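# Where do you keep long kitchen utensils when you've only got one shallow drawer?

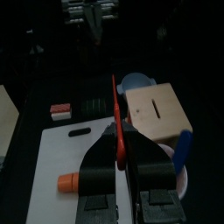

The long red one, with the wooden box behind it.

**Gavin Farquharson**

Hello all! First post in the kitchens bit, though I've been reading the bread threads for ages (thank you to whoever posted the oat and treacle loaf, we've had it every weekend since).

We moved into a one-bedroom flat in Welten in July and I love it, I really do, but the kitchen is tiny. It's a galley with a window at the far end, a cooker, a sink, and one proper drawer. ONE. The rest is cupboards with doors. The units are an old Skallia set the previous people put in, so the drawer is a bit of an odd size and none of the ready-made trays I've tried will go in it.

The problem is long things. I cook a lot, mostly big pots of stuff, and over the years I've collected a fair pile of spoons, spatulas, ladles, a fish slice, two sets of tongs, a balloon whisk and so on. At the moment they live in a wooden box on the worktop, standing up, and it's driving both of us up the wall. It tips if you pull out anything heavy. It gets greasy because the only spare bit of worktop is beside the cooker. And whatever you want is always underneath whatever you don't want.

Measurements, as I know somebody will ask:

- drawer inside, front to back: 262 mm
- height I can use before things catch on the worktop frame: 80 mm
- longest utensil: 283 mm
- bare wall between the cooker and the window: 707 mm

The drawer isn't much wider than it is deep, so turning things sideways doesn't get me anywhere. Cutlery is in there too at the moment and I'd rather it stayed, but I'm open to moving it if there's a cunning plan.

We rent. The landlord is fine with a few screw holes so long as I fill them when we leave, but I don't want to go mad. The wall is tiled up to about shoulder height and painted plaster over that.

What have you all done? I'd love to hear from anyone in a small kitchen who cooks properly every day. I don't mind building something simple. I've got a drill, a saw and plenty of enthusiasm, and not a great deal of skill!

---

**Định Nghiêm**

Oh, I have so much to say about this, I cooked for a family of five in a galley kitchen for years and I still miss it. Everything within arm's reach! Small kitchens are brilliant once the storage is sorted, so please don't be put off.

Rail on the wall. Do it. You have a lovely stretch of bare wall there and it would be a crime to leave it bare.

Before you buy anything though, have a proper sort-out. Tip the whole lot on the table. Put back only what you used in the last fortnight and leave the rest in a carrier bag in the bottom of a cupboard. When you need something, fetch it from the bag and let it stay out. After a month, see what's still in the bag. I had four wooden spoons in mine that I had been moving from house to house since I was a student, and a melon baller, and I don't even like melon. My daughter has them in her mud kitchen now.

Then the rail:

1. Cut a piece of paper the length of your rail and tape it to the wall with masking tape. Leave it up for a day or two of normal cooking. You'll soon find out if you keep bumping your head on it or if the window won't open.
2. Hold your longest utensil up to it with a hook on. You want a good hand's width of space under the bottom end, so you can still put a chopping board down there and lean on it.
3. Keep well to the window side. Anything hanging right up against the cooker gets a sticky film on it, and you'll be washing things you haven't used.
4. If you can, fix into the painted plaster above the tiles. It's so much easier to fill a hole in plaster when you leave than to match a tile. Find out what's behind it first - if it sounds hollow you need plasterboard fixings, and the ordinary plugs in the packet will just spin.
5. Check for cables! Sockets and cooker switches usually have wires running straight up or down from them, or sideways. A cheap detector is worth having, and borrow one if you can't buy one.
6. Level it by eye as well as with a spirit level. My old kitchen had a sloping sill and a perfectly level rail looked drunk next to it. I ended up splitting the difference.

Mine was an Erner rail, plain steel tube, two brackets, and it held everything I owned plus a colander. I don't know if they still make that one. Any tube will do, honestly a length of broom handle in two cup hooks would do for light things, and it looks sweet.

For hooks, get S-hooks with one end bigger than the other, and pinch the big end slightly closed with pliers so it grips the rail. Otherwise every time you take down a ladle the hook comes too and goes in the soup. Ask me how I know.

Things with no hole in the handle: tie a loop of kitchen string round the neck, or put them in a pot hung from the rail. I wouldn't drill plastic handles myself. I tried it on a cheap spoon and it cracked right along.

As for the drawer, keep your cutlery in it, and put the longest things in on the diagonal if you don't fancy them on the wall. People forget about the diagonal! You lose the two corners, but the corners are perfect for little triangular nests of clutter: bottle opener, peeler, string, bag clips. I'd cut a strip of thin wood to run corner to corner and push it in tight with a bit of felt on each end, so you don't need glue or screws and the landlord need never think about it.

The whisk will never fit, by the way, don't even try. Whisks are for hanging. Mine is on its own nail by the door and always will be.

Good luck and do come back and tell us what you did, I love these threads!

---

**Yook**

jar

Big heavy one, stoneware, the sort you'd pickle things in. Put a couple of handfuls of clean gravel in the bottom if it wobbles. Ours is on the windowsill and holds the lot. Spoons and spatulas go head up so you can see which is which. Cost us next to nothing at a car boot sale.

Can't comment on rails, never had one, my wife thinks they look like a butcher's.

---

**Gavin Farquharson**

These are great, thank you both!

We did the tipping-out-on-the-table thing last night and it was far more fun than it should have been. We own three potato mashers. Neither of us can explain it, and I don't even remember buying one. Seven things went straight in the bag, and I've already had to go back for the small sieve.

Definitely going for the rail on the window side. I've got brown paper taped up now and have only headbutted it once. The plaster sounds solid when I knock on it, so ordinary plugs I think, and I'm borrowing a cable detector from my brother before I go anywhere near it with a drill.

Two more things, if you've the patience:

Is there any trick to stopping things clanking about on the rail when the window's open? It's a breezy spot and we both like the window open when we're cooking.

And the wooden box. I'd like to keep it somehow, it's a good solid box, it's just wrong for standing things up in. I was thinking of laying it on its side on top of the fridge for the oils and vinegars. Would the oil soak in and ruin it?

---

**Định Nghiêm**

Three mashers! Wonderful.

Clanking: put a wooden spoon between each pair of metal things, and it stops nearly all of it. Or wrap the rail in a bit of cotton tape where the hooks sit, which keeps them from sliding together. I did both for a while because I had a baby asleep in the next room and a very loud ladle.

For the box, stand the bottles on a saucer or a cork mat inside and it'll be fine. Bare wood does drink oil and then it goes dark and tacky, and it smells after a while, so give it a sand and a couple of coats of something wipeable first if you have the time. I'd keep oil off the top of the fridge though. It can be warm up there, more so if it's boxed in, and oil goes off quicker in the warm. Vinegar won't mind a bit. Onions are another good one for a box like that, with air getting round them, but somewhere cooler.

If you have any spare wall left after the rail, I've been saving some 80 recipe cards in a box file and wish I had done what my neighbour did and strung them on a bit of wire under the cupboards, just the ones for the week. That's a whole other thread though and I should let you get on with your drilling.

---

**Gavin Farquharson**

Cork mat, vinegar up top, oils in the cupboard. Sorted. And I've got a good few wooden spoons to go in between the metal ones, so that's them saved from the bag.

Yook, I showed my other half the jar idea and we do have a stoneware one with rice in it, so if the rail comes off the wall we know what plan B is. Will report back once it's up!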